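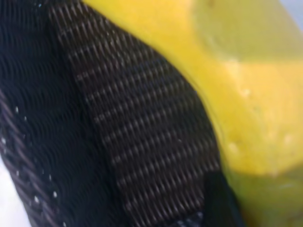
Utbridge, o el arte de perder un tren

Reportaje de Yasaman Zamani
3/11/18

La primera vez que jugué a Utbridge perdí un tren. No un tren del juego, sino el mío, el de las siete y diez, que salió de la estación mientras yo estaba sentada en un banco del andén, intentando que un carro de sal cruzase un puente de dos tablas. Cuando levanté la cabeza, el andén estaba vacío. Pienso que para un juego de teléfono es una buena carta de presentación.

Utbridge es un juego de rompecabezas para móvil y tableta, publicado por el pequeño estudio Momis. La idea se explica en poco tiempo. Hay un río, hay dos orillas y hay una mercancía que debe pasar de un lado al otro. El jugador dispone de unas pocas piezas: tablas, cuerdas, postes y, más adelante, poleas. Con ellas construye un puente, toca la campana y el carretero empieza a caminar. Si el puente aguanta, se pasa al río siguiente. Si no aguanta, el carretero sale del agua, se sacude el sombrero y mira al jugador con una paciencia que al principio hace gracia y después duele un poco.

El juego contiene 300 ríos repartidos en 11 comarcas. La primera, que se llama Plostine, sirve de aprendizaje, y se nota que alguien la ha pensado mucho tiempo. No hay ventanas con texto, ni flechas, ni una mano blanca que señale dónde se debe tocar. El primer río tiene una sola tabla y un solo hueco. En el cuarto aparece una cuerda y el jugador entiende para qué sirve porque no puede hacer otra cosa con ella. Yo terminé Plostine en una tarde, convencida de que era muy inteligente. En la segunda comarca se me quitó esta opinión.

«Queríamos que la gente se equivocase pronto y sin vergüenza», me dice Ghazal Moradi, diseñadora principal del juego. Hablamos por teléfono, con bastante ruido en su lado de la línea. Moradi estudió ingeniería civil durante tres años y la dejó antes de acabar. Le pregunto si los puentes vienen de allí. «De allí vienen los cálculos. Los ríos vienen de mi abuela, que vivía al lado de uno y lo odiaba.»

El personaje del carretero se llama Rahimi. No habla nunca, pero lleva un cuaderno donde apunta sus caídas, y este cuaderno se puede abrir desde el menú. En el mío figuran ahora mismo 541. Junto a cada caída aparece un dibujo pequeño del puente que la causó, de manera que es posible repasar los propios errores como quien mira un álbum de familia. Me ha resultado más útil que cualquier sistema de pistas. Varias veces, mirando el cuaderno, he visto que había construido el mismo puente malo cuatro veces seguidas, solo un poco más alto.

La física es el punto más fuerte. Las cuerdas se tensan de forma creíble, las tablas se doblan antes de romperse y el oído aprende a reconocer el crujido que anuncia el desastre. Recomiendo jugar con auriculares. La música, en cambio, es una melodía de acordeón que se repite demasiado; la apagué en la tercera comarca y no la he vuelto a encender.

También hay cosas que no me han gustado. En un teléfono de pantalla pequeña es difícil colocar los postes con precisión, y muchas veces el dedo tapa exactamente el lugar que se necesita ver. En la tableta este problema desaparece casi por completo. Además, la dificultad no sube de manera regular: la sexta comarca es más dura que la séptima y la octava juntas. Cuando se lo comento a Moradi, ella suspira. Me cuenta que la sexta se diseñó al final, con el equipo cansado, y que en febrero saldrá una actualización que cambia el orden de varios ríos y añade una lupa para colocar las piezas.

El juego se paga una vez, cuesta 3 euros y no lleva publicidad ni monedas de ningún color. En Momis discutieron mucho sobre esto, según Moradi, y hubo una versión en la que se podían comprar tablas adicionales. «La probamos una semana. Todos comprábamos tablas y nadie pensaba. Era un juego de comprar tablas.»

He llegado al último río de la décima comarca y llevo allí nueve días. Es un río ancho, con una isla en el medio, y la mercancía es un piano. Tengo dos poleas y una cuerda que me parece demasiado corta. Ayer el piano llegó hasta la isla. Rahimi se sentó encima de él y esperó, y yo, que tenía otro tren a las siete y diez, guardé el teléfono en el bolsillo y me fui a cogerlo.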